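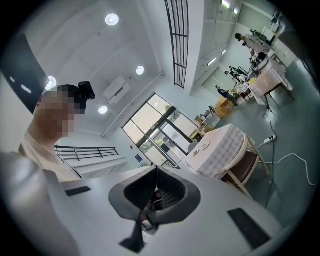
Call for playtesters: Meltance, a daily word puzzle

Do you do a word puzzle before you get out of bed? Do you argue with your sister about whether a plural should count? We would love to hear from you!

Kurkach is a small puzzle studio, and we're looking for 200 people to play our new word game, Meltance, before it opens to everyone. The test runs through August. You play on your own phone, tablet or computer, at whatever time of day suits you, and you tell us what you think.

What kind of game is it?

Every day you get a start word and an end word, both the same length. You have to melt one into the other, changing one letter at a time, and each step along the way has to be a real word. So COLD could become CORD, then CARD, then WARD, then WARM. If you grew up with word ladders in puzzle magazines you will feel at home right away.

The new part is the frozen letter. One letter in the start word is locked, and it stays locked until you pass through a word that contains the day's thaw letter. Some days that barely matters. Other days it sends you on a long trip through words you haven't thought about since grade school, and those are the days we like best (our early players are split on this, loudly).

Our word list has 4,000 entries at the moment. Iveta Polák put it together by hand and is still adding to it and pruning it. She wants to know every time you type a perfectly good word and the game turns it down, and also every time the answer is a word you have never met in your life.

What you would be doing

Play the daily puzzle on as many days as you can. You don't have to win. We learn a lot from puzzles people give up on, so please don't skip the form on a bad day.

Fill in the short form after each puzzle. It asks how hard it felt, which step held you up, and whether any word seemed unfair. There is a box at the end for anything else, and you can write one word in it or a whole page.

Once a week, try one of our practice packs. They're older puzzles with different hint settings, and we'd like to see which hints you use and which ones you ignore.

If you feel like it, join a group call. These are at 6 p.m. Central and last as long as people keep talking. Calls are completely optional and you can keep your camera off.

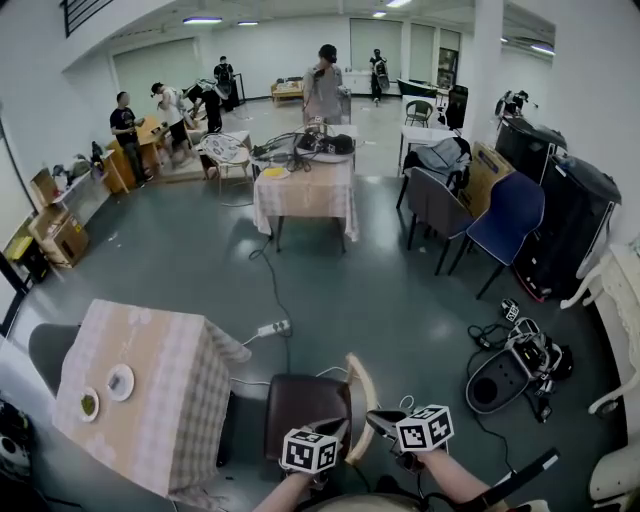
Who we're looking for

Anyone 16 or older who reads English comfortably. If you're under 18, a parent or guardian needs to sign the form too.

We have plenty of people who already solve crosswords in pen, and we're very glad to have them. What we're short of is beginners, people who learned English as a second or third language, people who use a screen reader or large text, and people who tried a daily word game once and dropped it. If you dropped one, tell us why in your application. Those are some of the most useful notes we get!

You don't need any technical background. Meltance runs in an ordinary web browser and there's nothing to install. If your device is an old one, mention it, as Kazimír Kopecký is keen to find out how the game copes on slow phones and small screens.

What you get

Every tester who sends in at least 4 forms gets a free lifetime pass to the full game, including the archive and the practice packs. Your name goes on the thank-you page if you want it there – a nickname is fine. You will also get a printed copy of Lis, our little booklet of pencil puzzles, mailed to you wherever you live.

There's no payment for taking part, and we want to be clear about that up front.

A few words about the last round

We ran a much smaller test in the spring with 71 players, back when the game was still called Prokari and the letters moved in a way that made several people dizzy. Almost everything changed after that. The timer went away. The keyboard got bigger. The streak counter, which Rozália Šimek fought hard to keep, is now off by default, and you can turn it on in the settings if you enjoy that sort of pressure.

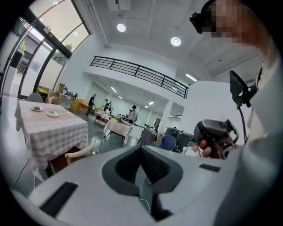
The thaw letter came out of that round as well. A tester wrote in the comment box that she wished a stuck letter could be "earned back," and Svetozár Kadlec had a rough version working by the next morning. So when we say we read the forms, we do mean all of them, including the grumpy ones.

How to apply

Send an email to Romana Pešek through the contact page with "Meltance tester" as the subject. Please include:

Your first name or nickname
Your age group (16–17, 18–39, 40–64, 65 and up)
The device you would play on
Any word games you play now, or used to play
The best five-letter word you know

The last one has no effect on your chances. We just collect them.

Romana answers everyone, usually within a few days. If the group is full by the time you write, she'll put you on the list for the next round and ask if you'd like a practice pack in the meantime.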